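December 19, 2016
Marmalade / peel notebook, test kitchen, Talesora bench

Batch 38. Seville order still not in, Mahrous says February now, so we're on the mixed citrus again. Lemon + blood orange. Reda wants a set that holds on toast without going rubbery. Last two batches: rubbery, then syrup.

Weighed out before coffee
fruit, whole, 1000 g
water 3348 g (overpoured, left it, wrote it down)
sugar not yet, see below

Peel cut by hand, thin. Knife dull again. Pith left on for the lemon and scraped off the orange – the other way round from batch 37, where the pith all went in and the bitterness sat at the back of the throat for an hour. Pips into the muslin bag with the scraped pith. Bag is the old one, the seam is going, double knot it.

Soak overnight or no soak? Nuria's note from the Clalov recipe says overnight, cold, covered. I have always done it and never checked it. Splitting the batch: half soaked, half straight to simmer. Same pan size, same burner, one after the other. Should of done this in batch 30.

Simmer, unsoaked half: lid on, low. Peel squashed between finger and thumb at each check. First check firm. Second check firm at the edge, soft in the middle. Third check ok but the lemon peel ahead of the orange. Would cut the orange thinner next time or start it first.

Lost more water than I wanted. Lid on the Nunari pan doesn't sit flat, steam out one side the whole time. Marked the level on the spoon handle with a pencil.

Sink and colander:

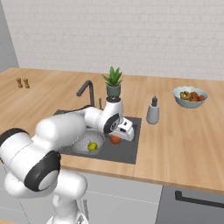
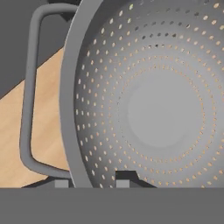
Does the sugar need warming before it goes in? Cold sugar is fine for a batch this small. It takes a little longer to come back to the boil and you have to stir until the grittiness is gone from the bottom of the pan, but the set comes out the same.

So sugar in cold, off the heat, stirred till clear. Then full boil. Squeezed the muslin bag over the pan first, got a good thick spoonful of the cloudy stuff out of it. Don't skip that, batch 36 skipped it and that was the syrup one.

Set test on the frozen saucer. First go ran. Second go skinned over but slid when tipped. Third go wrinkled and stayed put. Pulled it there. Thermometer was reading low against the other one again so I went by the saucer and ignored it.

Rested it off the heat before jarring so the peel woudn't float. Batch 35 all the peel was in the top third. Stirred once, filled, lids on.

Taste, warm, off the spoon: bright, less bitter than 37, orange a bit lost. Color good, darker than expected. Reda says too sweet. Reda says that every time but he may be right, could drop the sugar to 70 percent of the usual and see if it still holds. Would need to watch it for keeping, small jars only, fridge.

Soaked half to do tomorrow first thing. It's in the walk-in, second shelf, covered, labeled 38B. Please don't move it.

To do
– knife
– new muslin
– ask Nuria if the Clalov weights are for fruit whole or fruit trimmed. Makes a big difference and the card doesn't say
– check jars for set once cold, tip test
– lid for the Nunari pan, or just use foil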